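Claker Publishes Equipment Planning Guide and Fixed-Price Cell Package for Small-Format Food Retail

Irnthorpe, 15/09/2019

Claker, a supplier of automated handling equipment for retail and food service, has released a planning guide for store operators preparing a first purchase of two-arm picking equipment. The guide is issued together with a fixed-price hardware package, the Tello counter cell, and a revised schedule of service charges. All three documents apply to orders placed for delivery from January.

The guide covers site survey, electrical supply, counter dimensions, end tooling, commissioning, operator training and annual running cost. It is written for purchasing and facilities staff and assumes no earlier experience with robots. A budget worksheet is supplied with it as a spreadsheet.

Scope of the package

The Tello counter cell consists of two arms, two grippers, a controller, an emergency stop circuit, mounting hardware and a software license for one site. It is intended for assembling mixed customer orders from packaged snacks, bottled drinks, sandwiches and hot counter items. The package does not include the counter, product displays, baskets, food warming equipment or refrigeration. Operators may use their own fixtures provided that they fall within the dimensions listed in Appendix B of the guide.

Previous Claker quotations were prepared site by site, with tooling and commissioning priced after survey. Under the new arrangement, hardware, standard tooling and commissioning appear as a single line. The remaining variables are freight, electrical work and any fixture changes identified during the survey. A purchase order must be received within 30 days of the quotation date for the fixed price to hold.

Budget headings

The worksheet divides expenditure into capital, installation and recurring cost. Claker recommends that purchasers complete all three before comparing suppliers. In the company's experience, installation and recurring items are the ones most often left out of a first budget request.

Capital items are the cell, spare grippers and display fixtures. Installation items are freight, anchoring, cable routing, a dedicated electrical circuit and the acceptance test. Recurring items are the service contract, replacement finger pads, software renewal and the staff time needed to restock and clean.

Display fixtures should be given their own line. Tiered stands and bottle racks hold goods at repeatable heights and angles, and the cost of buying them new is generally lower than the cost of additional programming for goods laid flat. Wicker baskets are acceptable as order containers, although the guide notes that rigid containers reduce setting time where the operator has no preference.

One spare gripper is recommended for each cell. A site with two or more cells may share spares if they are held in the same building. Finger pads are consumable and should be budgeted at the interval given in the service schedule. Sites handling foil containers should apply the shorter of the two intervals listed.

Product range

The purchaser is asked to supply a product list before survey. Each product is placed in one of four handling classes: rigid, semi-rigid, flexible and open food. Boxes and bottles fall in the first class. Foil containers and lidded cups fall in the second. Snack bags and bagged bread fall in the third. Unwrapped sandwiches and grilled items fall in the fourth, and may require separate tooling together with a cleaning procedure approved by the operator.

The base price covers a list of up to 120 products. Lists beyond that number are quoted separately. Seasonal substitutions within the same handling class can be made by store staff without a service visit, using the procedure in Chapter 6.

Acceptance testing

Each cell is tested at the Claker facility in Irnthorpe before shipment and again on site. The factory test uses a layout agreed with the purchaser and consists of 2000 picks drawn from the product list. The site test is shorter and uses the store's own stock. Purchasers may attend either test.
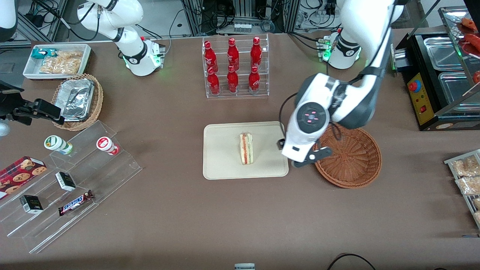
Results are recorded by product and by handling class. Where a product falls below the agreed rate, Claker will propose a change of tooling, a change of fixture or removal of the item from the list. The final invoice is issued after the site test has been signed by both parties.

Purchasers are advised to settle the counter layout before the factory test is scheduled. The position of warming equipment, bottle racks and order baskets determines the reach required of each arm, and a change made after testing may call for a repeat at the purchaser's expense. Counter depth should be confirmed with the fixtures in place. Cable routing behind the counter should be shown on the same drawing.

Service and lead time

The standard service contract runs for 18 months from the date of site acceptance. It covers scheduled inspection, software updates and replacement of failed parts other than consumables. Extended terms are available and must be selected at the time of order. Travel outside the standard service area is charged at the published rate.

Lead time will be stated on each quotation. Operators planning to install more than one cell may request staged delivery, with price and specification held across all stages covered by the same order.

Distribution

Sales and site surveys will be handled directly by Claker and by its distributor, Nostwood. Nostwood will also stock finger pads, spare grippers and mounting hardware. Existing Claker customers may transfer their service contracts to the revised schedule at the next renewal.

The planning guide, the budget worksheet and the dimensional drawings for the Tello counter cell are available on request from the Claker sales office or from Nostwood. Requests should state the intended site, the available counter length and the approximate size of the product list.

About Claker

Claker designs and supplies automated handling equipment for convenience stores, canteens and food service counters. The company is based in Irnthorpe, where it carries out assembly, testing and operator training.

Media and sales inquiries: Claker Sales Office, Irnthorpe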